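Fevbridge Countertop Water Chiller, Model Mastix
User Guide, Section 4: Filling, Cooling and Storing Drinks
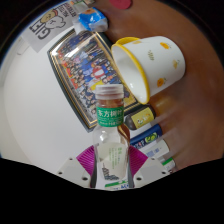 Fig. 4. Clear plastic drink bottle with screw cap, held upright.

Please read this section before you put the first drink in the chiller. The electrical connection is explained in Section 3 and is not repeated.

4.1 Before first use

1. Take out the two inner shelves and the drip tray. Wash them by hand with warm water and a little washing-up liquid. They are not suitable for the dishwasher.
2. Wipe the inside of the cabinet with a soft cloth and let it dry with the door open.
3. Put back the drip tray first, then the shelves. The shelf with the raised edge goes at the bottom.
4. Close the door and switch on. Let the chiller run empty for 3 hours.

Note: In the first hours you may hear a clicking sound from the back. It comes from the thermostat and is normal.

4.2 Putting in bottles

1. Check that every cap is closed tight.
2. Dry the outside of the bottle if it is wet. Water on the shelf will freeze near the back wall.
3. Place tall bottles upright on the bottom shelf. Small cans and cartons can go on the upper shelf.
4. Leave a gap of two fingers between the bottles and the back wall, so that the air can move.
5. Close the door until you feel the magnet pull.

The cabinet takes up to 11 bottles of half a litre. If you put in more, the door may look closed but the seal will not touch on the hinge side.

CAUTION: Do not store fizzy drinks at setting 4. At this setting the lower shelf can go below freezing and the bottle may burst.

4.3 Choosing the setting

Setting 1: fruit, chocolate, drinks for small children
Setting 2: tea, juice and still water
Setting 3: fizzy drinks and milk
Setting 4: fast cooling only

For fast cooling, turn the dial to 4 and wait nearly 15 minutes for cans. Bottles need longer. After this please turn the dial back by hand, the chiller does not do it alone.

4.4 Opened drinks

Write the day of opening on a piece of tape and stick it on the bottle. Unsweetened tea and juice should be used within the time printed by the maker. Do not put open cups or glasses inside, as they spill easily when the door is moved.

4.5 If the drinks are not cold enough

- Check that the vent at the back is free of dust.
- Move the chiller away from the cooker or a sunny window.
- Clean the door seal with a Gredix wipe or a damp cloth.
- If there is ice on the back wall, switch off and defrost as in Section 5.

Do not scrape the ice with a knife. Damage from sharp tools is not covered by the guarantee.

Text of this section: Yolandi Sithole, Phetsri Service Office
Last changed: 2/9/22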